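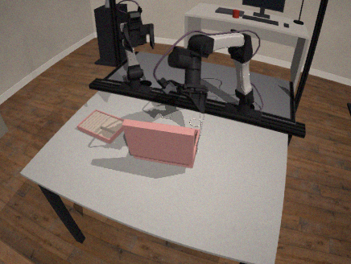 Chapter 4
Keeping Accounts in a Market Town

Before you start: read back over the last two pages of Chapter 3 (tolls and who paid them). You will need the words toll, tally and arrears. If they're not fresh, go back.

4.1 Why a town writes things down

Small village, few debts. People remember. Who borrowed the seed, who owes two days at harvest. Memory does fine for that, mostly.

A market town is different. Strangers come in. They buy on credit, leave, come back in February or don't come back. Prulldale had 300 households at the time this chapter opens and one market day, Wednesday, when the number of people inside the walls could double before noon. No clerk could hold all that in his head. So the town began to write.

The first records were poor. Loose sheets, no order, sums in the margin. Names spelled three ways on one page. Later clerks complained about them and we still do - a good part of what follows rests on guesswork, and we'll try to say where.

4.2 The Prulldale toll book

The oldest book that survives whole. It covers 20 years, with gaps. Each entry gives:

a name, or a trade if the clerk didn't know the name
what was brought in
what was paid
a mark if something was still owed

The mark is the intresting part. A short stroke through the left margin. When the debt was settled the clerk crossed the stroke, so a settled debt looks like a small plus sign. Easy to miss, and the first printed edition did miss it. The printer took the strokes for dirt on the page and left them all out, which made Prulldale look like a town where everyone paid on the spot.

Put the strokes back and you get something else. In the fullest year the book has 1,562 entries. A large share carry a stroke. Many of those never got crossed.

Does that mean people cheated? Maybe some. But look at who the uncrossed debts belong to: carters, wool dealers, a few millers. Regular visitors. The town let them run up arrears as it wanted them back next week. Credit was a way of holding on to trade.

4.3 Brukport does it differently

Brukport was a harbor. Ships leave and may not return, so the harbor office asked for payment before unloading. Its books are cleaner and duller. One line per ship, one sum, no strokes. The same year gives 1,658 entries, close to the Prulldale figure, and almost no arrears.

Be careful with the comparison though. A Brukport entry is a whole ship. A Prulldale entry might be one cart of onions. Similar totals, very diffrent amounts of goods. Students trip on this every year - check what a single line stands for before you compare two books.

4.4 Trulham, a town with no book

Nothing survives from Trulham. We know its market only through other people's papers, chiefly the letters of the Böttcher trading house, which bought hides there. Section 4.6 uses those letters to work out what the tolls must have been. Skim them first, then read the table of weights and measures at the back of the book.

Words to know in this chapter: arrears, entry, margin, credit, harbor dues, running account.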